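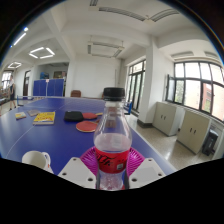
4. Before and After Play

Read this section each time you open the Drunus table for a game. It explains how to clear the playing surface, how to care for the paddles, and where to keep drinks and other small things. The section was revised on August 9, 2022 and takes the place of page 11 in the older Skiko booklet.

4.1 Clearing the surface

1. Take off all drinks first. Close the screw cap of every bottle before you lift it, and carry open mugs one at a time.
2. Take off books, papers and bags. Lift them, do not push them. A heavy book that is pushed over the table can leave a dull line in the blue paint.
3. Take the paddles out of the case and put the case under the table or on a chair.
4. Look along the white lines from a low position. Small crumbs are easier to see in this way.
5. Wipe the surface with a soft cloth, from the center line to the edge.

Note: Juice and sweet tea dry quickly and become sticky. If the ball jumps lower in one place, clean this place again with lukewarm water.

CAUTION: Do not use alcohol, window cleaner or furniture polish on the table. The lines can lose their color.

4.2 Drinks during the game

A table tennis table is wide and flat, and everybody likes to put a cup on it. We ask you to use the Xavier side shelf (part no. 437), which hangs on the frame and holds 4 bottles. When you have no shelf, use a stool at least one step away from the table.

CAUTION: Do not put a hot mug directly on the playing surface. Heat can raise the paint, and this damage is not covered by the guarantee.

4.3 Paddles

1. After the game, clean the red rubber with a damp sponge and let it dry in the air.
2. Check the pale edge around the paddle. If it is loose, press it back before you put the paddle away.
3. Put the paddle in its case with the handle toward the opening.
4. Do not leave paddles lying in strong sun or under heavy books.

Note: In our test room the rubber was changed after almost 2,000 games. At home it will usually last for many years.

4.4 If liquid is spilled

1. Stop the game and put the paddles in a dry place.
2. Lay a dry cloth on the liquid and wait until it is absorbed. Do not rub.
3. Wipe with clean water, then dry the surface, also under the net.
4. Leave the table open for one hour before you fold it.

Text and corrections: Ehab Berrada, Graratard

Related sections
Unfolding and locking the legs
Setting the net height
Hanging the Xavier side shelf
Winter storage
Spare parts list, June edition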